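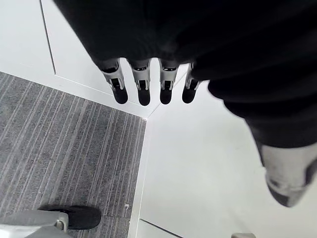
Can the Flolla two-arm kit load a dishwasher in a shared office kitchen, and is the monthly service plan needed for it?

Posted by Brittany Friesen

We are a small office in Darkville and we consider renting the kit for our kitchen. The seller told me the hardware, but he was not very clear about the software part. We have mostly mugs, cups and plates, nothing special.

Zacharias
Accepted by the asker

The kit can load cups, mugs and plates from the counter or the sink into a pulled-out rack, and you do not need the service plan for this. The plan is for remote support and for teaching new objects. Without it you receive the basic object set, and you have to do the hand calibration by yourself. It takes me about 40 minutes each time, and I do it after every change of the fingertips.

Please know that flat things are slower than round things. A cup has a rim which the fingers can find easily. With a thin sheet or a cutting board the hand must pinch the top edge, and if the pinch is too near to a corner, the board turns. I set the grip height lower in the menu "Thin objects" and this helped, but I would not say the problem is solved.

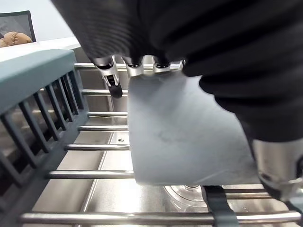
What I would check before you sign

Measure the space in front of the dishwasher with the rack pulled out. The arms need to reach over it, and a person should still be able to pass behind. Also ask where the cables will go. In our kitchen this was the most annoying part, more than the robot itself.

For cups, choose "one hand" in the task settings.
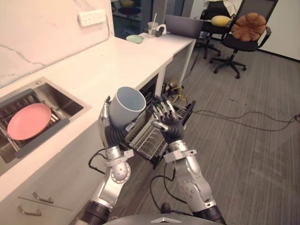
The other hand then stays free, and you can later give it a second job, for example to move the rack. I did not try this function very much, so maybe other users can tell more. For heavy mugs I prefer "two hands". It is slower, but I feel more calm when I leave the room.

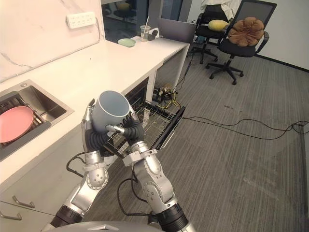 Gray mug held with both hands above the rack.

kodcombe_user

I only had the trial so my answer is short. It is good with mugs. Wine glasses I did not dare. Rental deposit was 1,000 in our case, ask if they still take it.

Brittany Friesen

Thank you both. I will measure the space first and then ask them about the deposit. Does the calibration need 2 people, or can I do it alone?

Zacharias

Alone is fine. Only keep the rack empty while you do it.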